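Forum > Home > Windows > Mivmont blackout shades, worth it?

xtian_26
Mivmont says their shade cuts noise by 66 percent. From fabric? I don't buy it.
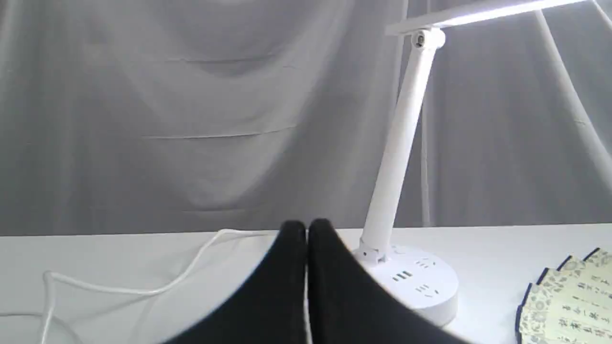

And the price went up in September.

Markos K
Mine helped a little. Street still wakes me at 4.

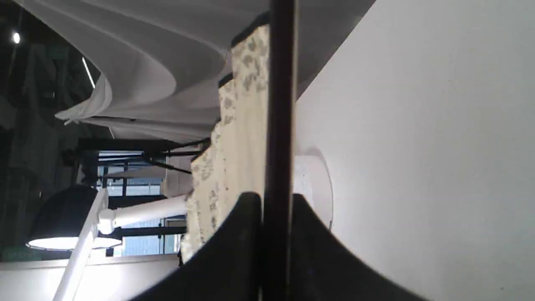
I'd blame the gap at the sides before the cloth.

Reply from charoen_t
Disagree. Gaps matter for light. For trucks you need new glass, period.
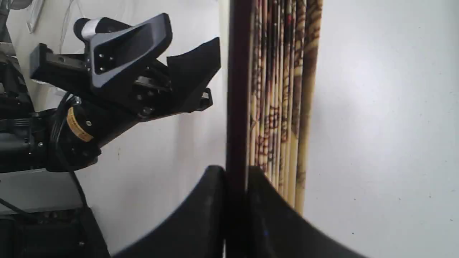
Reply from yichen
Who measured the 66? The seller?
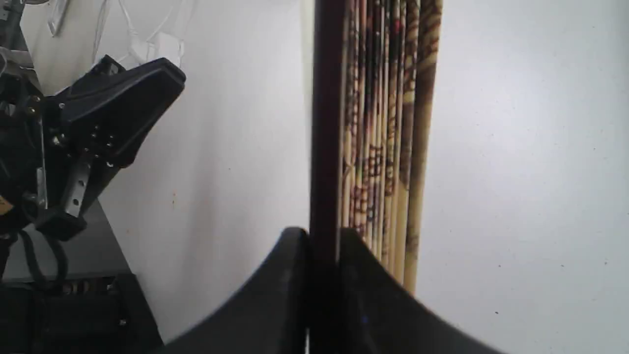 Noise claims are all the same to me. I'd pick on looks and skip the "acoustic" markup. Thin strips in cream and tan with a brown and dark red print would suit me fine, and I'd wear earplugs.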